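How to Proof Bread Dough in a Cold Kitchen

Most bread recipes assume a warm room. If your kitchen drops into the low sixties in winter, the times printed in the recipe will be wrong, and dough that was supposed to double in an hour will barely have moved. The steps below work for an ordinary white or part-whole-wheat loaf made with dry yeast. Sourdough follows the same principles but takes much longer.

What you need

Bread flour
Instant or active dry yeast
Salt
Water
A large bowl, glass if you have one
A lid, plate, or plastic wrap
An instant-read thermometer

Step 1: Start with warmer water

Flour stored in a cold cupboard cools the dough as soon as you mix it. Make up for that with the water. In a warm kitchen, water straight from the tap is fine. In a cold one, use water between 95 and 105 degrees Fahrenheit. Do not go above 120, or you risk killing the yeast.

Check the dough with the thermometer after kneading. You want it between 75 and 78 degrees. If it is lower, it will still rise, only slower. Write the number down. Next time, raise or lower the water temperature to correct it.

Step 2: Warm the bowl

Fill the bowl with hot tap water and let it stand while you knead. Empty it and dry it well before the dough goes in. A heavy bowl holds a lot of cold, and skipping this can take several degrees off a small batch. Thick stoneware is the worst for this. Never pour boiling water into cold glass.

Grease the bowl lightly with oil, put the dough in, and turn it once so the top is coated. Cover it. An uncovered bowl will form a skin in dry winter air, and the skin holds the dough back. 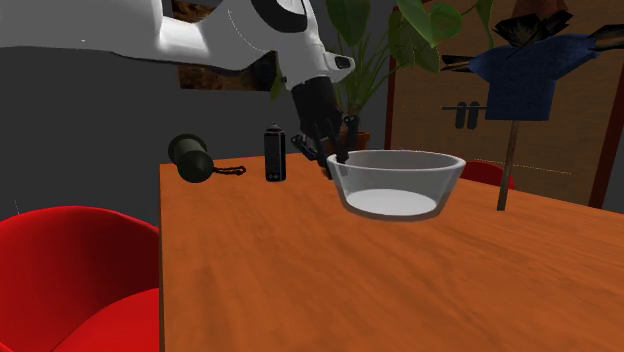 Posted by Arrieta

Step 3: Pick a warm spot

These are listed in the order I would try them.

Oven with the light on. Leave the heat off. An older incandescent bulb will usually bring the inside to somewhere between 75 and 85 degrees after a while. LED bulbs give off very little heat, so if your oven has one, use the next method. Put a note on the oven door so someone doesn't preheat it with the dough inside.

Oven with a pan of hot water. Put a baking pan on the bottom rack, fill it halfway with boiling water, and set the covered bowl on the rack above. Close the door. Replace the water when it cools, which in my oven is after 45 minutes.

Microwave. Boil a mug of water in it, push the mug to the back corner, and put the bowl in next to it. Shut the door and do not turn the microwave on again.

Picnic cooler. Good for two loaves at once. Stand a jar of hot water in one corner with the lid screwed on tight.

Avoid the top of a radiator. The bottom of the dough overheats while the top stays cold, and you get a sour, loose layer underneath. If the radiator is all you have, put a folded towel on a wooden board and set the bowl on that.

Step 4: Judge by size

Ignore the clock. With a clear bowl you can put a strip of tape on the outside at the level of the dough when it goes in, and a second strip where double would be. Remember that a bowl gets wider toward the top, so double the volume is less than double the height. The easiest way to find the line is to measure it once with water and keep the tape on.

When the dough looks ready, flour a finger and press it in half an inch. If the dent fills in right away, give it more time. If it fills in slowly and only partway, go on to shaping. If it doesn't fill in at all, or the dough sighs and sinks, it has gone too far. Knock it back, shape it, and watch the second rise closely.

Step 5: The second rise

Shape the loaf and put it in the pan. Use the same warm spot, but if that spot is the oven, take the loaf out while the oven preheats. Keep it covered on the counter, away from windows. The second rise is shorter than the first. Bake when the dough stands an inch above the rim of the pan.

If you would rather wait

A slow rise is not a problem. You can cut the yeast by half, cover the bowl, and leave the dough on the counter overnight. In December my kitchen sits at 60 degrees after the heating goes off, and dough mixed at 9 p.m. is ready to shape by 6 the next morning. The flavor is better too. For a kitchen above 68 degrees, use the refrigerator instead and allow an extra hour on the counter before shaping.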